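Summer storage notes for members 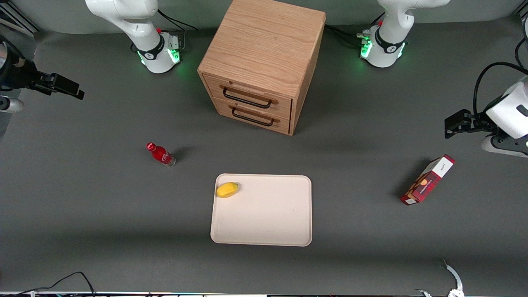
A small oak cabinet with two drawers and black bar handles.

2022-07-14

The Tultau repair room has taken in a lot of small furniture since spring, and most of it comes through the door with the same complaint: the drawers stick. Humid weather brings this on every year. Wood takes up moisture from the air and swells, mostly across the grain, and a drawer that ran well in January starts to drag by early July. Before you book a bench slot, please try the steps in this item. Many sticking drawers can be put right at home with a candle stub and a sheet of sandpaper.

Start by taking the drawer out. Empty it first, then pull it straight toward you and lift the front a little when it reaches the stop. Some cabinets have a small wooden or metal tab behind the front rail that has to be turned before the drawer will clear. If yours has metal slides, look for a lever on each side and press both while you pull. Don't force anything. We see more split drawer backs from pulling than from any other cause.

With the drawer out, look along the bottom edges and the sides for shiny spots. Those are the places where wood is rubbing on wood. Mark them with a soft pencil. Then look inside the cabinet with a flashlight and check the runners. A nail head that has worked its way up will leave a groove in the bottom of the drawer, and it should be tapped down before you do any sanding.

Rub the marked spots with a plain white candle, put the drawer back and run it in and out a few times. If it moves freely, stop there. Wax is enough for most of them and you can add more whenever you like. Don't use cooking oil or spray lubricant on bare wood. Both collect dust, and the spray can leave a stain that comes through to whatever you keep in the drawer.

If wax doesn't do it, sand the marked spots lightly with fine paper wrapped around a flat block. Take off very little, wipe away the dust and try the drawer again. It's easy to go too far in summer, and a drawer that is sanded to fit well in July will rattle by winter. When in doubt, wait for a dry week and see how it behaves then.

Loose handles are the other common job. Most bar handles are held by two screws that go in from the back of the drawer front. Tighten them by hand with a screwdriver that fits the slot properly. If a screw turns and never gets tight, look at how it is fixed. A machine screw going into a metal post has probably lost its thread and needs replacing. A wood screw in a worn hole can often be saved by gluing a sliver of wood into the hole, letting it dry overnight and putting the screw back in.

Where you put a cabinet matters too. Keep it a hand's width from an outside wall, and away from the bathroom door and the dryer vent. A basement with a dehumidifier is fine. A basement without one is the reason for a good share of our July bookings.

Other news from the repair room

The Najjar Street entrance stays closed while the ramp is being rebuilt. Please use the door on the parking lot side. There is space there to unload one car at a time, so move yours once your item is inside.

We have restocked candle stubs, fine sandpaper and wood glue at the front counter. Sandpaper is $2 a pack and glue is $4 a bottle. Donations of clean hardwood offcuts are welcome, but we have no more room for particleboard.

The Kimulel branch has 21 places open for its fall course on chair joints and caning. The fee is $70 and covers materials. Sign up at the counter or by returning the form in the last mailing.

Anything left for repair before the end of January and not yet picked up will be passed on to the Lustell thrift store next month. Bring your ticket when you come to collect. If you have lost it, tell us what the piece is and when you dropped it off, and we will look it up in the book.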